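Volis open afternoon, November

I drove over to Bodden for the open afternoon at Volis, a small outfit that works on robot grasping. The visit started at 4 and there were 8 of us in the group. Halldóra Hjaltadóttir met us at the door and took us straight through to the part where they record people handling ordinary household things with a gripper held in the hand. 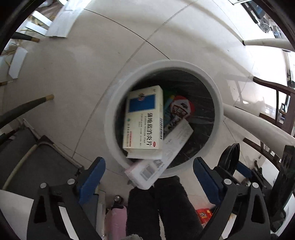
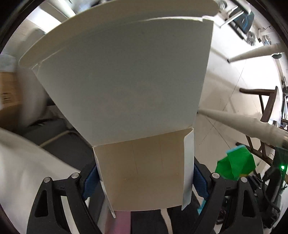 Hand-held gripper at work: over the waste bin in the first photo, holding an opened white box in the second.

The blue pads on the fingers are the part that touches the object. Poul Hafþórsson said thin paperboard is harder than it looks, as too much squeeze folds the box and too little lets it slip. They logged 321 recordings last month and want more with packaging.

Each of us got a turn. The gripper is heavier than I expected and my wrist was sore by the end. I dropped my first carton twice. After that we sat down with coffee and Halldóra talked about Flundia, their sorting project, for 37 minutes. It was a bit long, but she took questions all the way through. Parking is on the street behind the building.

Comments

Þorgeirsson: Did they let you see the arm running?

Reply from author: No, only the hand-held part this time.

mags_t: Went last year, same coffee. Wear flat shoes.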